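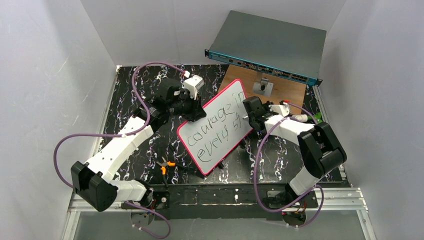

Page last updated: December, 4:10 p.m.

Rasis Brings Free Evening Writing Classes to Clevham

CLEVHAM – Rasis, the adult learning charity based in Varnel, is very happy to announce that its free evening writing classes will open in Clevham this winter, after two years of kind letters, phone calls and more than a little gentle nagging from people in the town who wanted them.

The classes are for grown-ups who would like to feel easier with a pen in their hand, whether that means filling in a form, writing to a grandchild or finally getting a family recipe down on paper. Groups are kept to 14 learners, so there is time for everyone to be heard and for the tea to go around twice. There are 200 places in the first season, and no one will be asked to take a test before joining.

Last year 858 people took part in the same program in Varnel and Lis, and many of them still come back to sit in on a class or bring a neighbor along.

"I have been teaching people to write for most of my working life, and I still get a lump in my throat when somebody reads their own page out loud for the first time," said Dilek Uysal, director of Rasis. "Clevham has been so patient with us, and so welcoming every time we visited, and I can't wait to get to know the people who walk through that door."

Paper, pencils and a small handwriting board to take home are given to every learner. Classes start at 6:30 p.m. and run for an hour and a half, with a break in the middle. Sign-up is open now at the Clevham library desk, and friends are welcome to sign up together and ask for the same group.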